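Posted in: Datasets / Manipulation / Tooling

We use cookies to remember your settings. Accept | Manage

Plimesau cloth-on-bed subset: data card

Version date: 7/24/21
Maintained by the Mavance perception group

Read the section on limits before you train on any of it. The subset holds 935 episodes of cloth handling with a pair of hand-held grippers, recorded for work on two-handed folding policies. We think it is useful for testing a pipeline. We are less sure it is useful for much else.

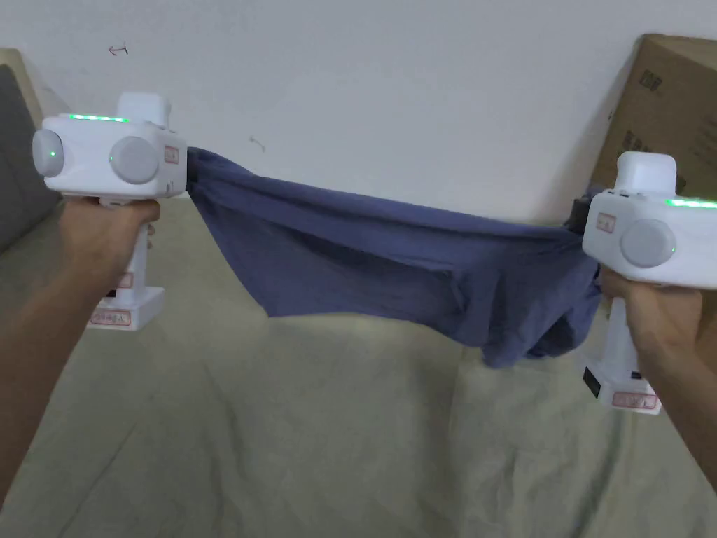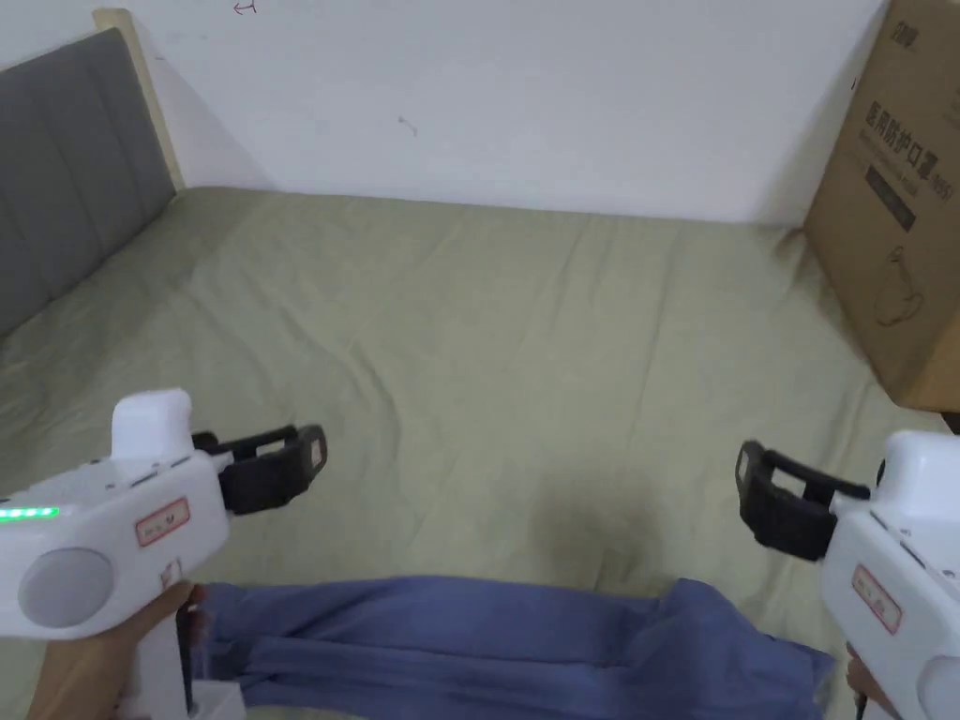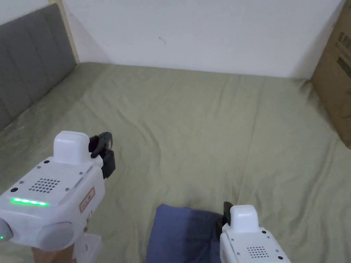
Head view, blue cloth, two white grippers.

Contents

Each episode is one folder with the head video, both gripper tracks, jaw opening over time and a short text label. Tracks come from the Tremum pose solver and are resampled to match the video. Raw tracks are kept as well, and if your results depend on smooth motion you should use those, as the resampling hides small jumps.

Labels were written after recording, by people watching the video. "Fold", "spread" and "lift" overlap a good deal. We had two people label the same 43 episodes and they argued over the start of the grasp more often than we would like. Treat the boundaries as opinion.

Known problems

- 67 episodes have a gap in at least one gripper track. They are listed in gaps.txt and are still in the main split. Earlier loaders dropped them silently, and that made the scores look better than they were.
- Jaw opening says nothing about whether cloth is held. A jaw closed on thin fabric and a jaw closed on air give nearly the same reading. Please don't build a success measure on it. We did, in February, and had to withdraw the table.
- The head moves. If your planner assumes a fixed camera, it will fail here, and it should.
- Dark folds are hard for the depth estimate. The Ebrahimi filter fills them in with something plausible - plausible is the best we can say for it.

What we don't believe yet

A policy trained for 2000 steps on this subset gives tidy-looking paths in replay. Replay is not control. The arm has to reach those poses, at that speed, with cloth that does not behave as it did in the video, and we have no numbers on that worth printing. Anyone quoting the replay error as a folding result is quoting the wrong thing.

We also doubt that a split by episode tests anything. Neighbouring episodes share bedding and light. Use the split by session, even though the scores drop.

Loading

Run check_tracks before anything else. It takes a while and prints too much, but it exits with an error on bad timestamps, and the old loader did not. Settings live in one file, subset.yaml. Leave fill_gaps set to false unless you have a reason and are willing to write it down.

Changes in this version

Raw tracks added. Session split added. The "success" column has been removed and will not be coming back in its old form.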